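The slow hours beside the bin

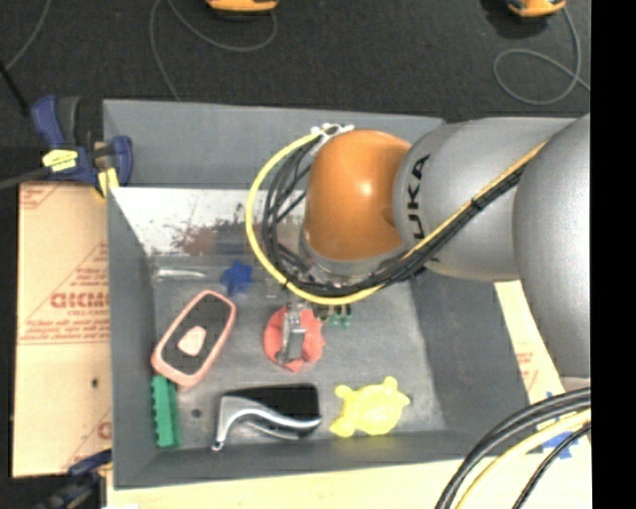
I want to defend a kind of work which has a bad name in my field. It is the gathering of examples: putting objects in a bin, letting the arm try to grasp one, writing down if it went well, and doing this again until evening. In the meetings where I sit, people call it the boring part. They say it with a smile, and then they pass it to the newest person in the team.

I did this work for one winter at Stosside, and I have written software for the same group since then. So I have seen both sides, and my opinion is that we give the good people to the wrong side.

Our first collection had 2,259 grasps. It was made quickly, with small boxes of one size, because boxes were in the cupboard. The training curve looked very nice. In February we showed the system to visitors from Flosex, and one of them took a plastic spoon from the coffee table and asked if he could put it in. The arm went down beside the spoon and closed on air. It did the same thing again and again, always with great confidence, and I remember that I looked at my shoes.

After this day we changed the objects. Toys are better teachers than boxes. A yellow turtle with short legs offers many places which look good for a gripper, and some of them are bad. Flat things against the wall are difficult. Shiny things are difficult for the camera, and a thing which one can see through is worse. A person who stands next to the bin learns this in a few days. A person who only opens the data file may need months, and perhaps will blame the network for it.

There is also the question of failures. When I began, I was told to keep only the grasps which succeeded, so that the set would be clean. I think this was a serious mistake. A slip at the last moment contains a lot of information, if somebody notes how it slipped. We now keep all of them, and we have 20 short labels for what went wrong. My colleagues complain that 20 is too many. I would accept a few less, but I would not go back to "yes" and "no".

Some readers will answer that simulation makes all this unnecessary. I use simulation every week and I am grateful for it. But in our simulator the hoses never pull on the wrist and the floor of the bin has no scratches. The real cell has clamps, old cardboard and cables that go their own way, and the arm must live there.

Others say that more data will repair everything, so the quality of one session is not important. Our second collection was up to 3,000 grasps, not so much bigger than the first, and it was far more useful to us. The difference came from the person who chose what to put in the bin each morning.

My proposal is modest. Let the people who design the learning system spend 3 days every season beside the arm, filling the bin with their own hands. Put the names of the collectors on the paper, with the other authors. At Grurton they have done so for some time, and I hear that the discussions there became more concrete, and sometimes louder.

I have asked for the same in our group and I am still waiting for the answer. In the meantime I bring things from my kitchen.

November 15, 2018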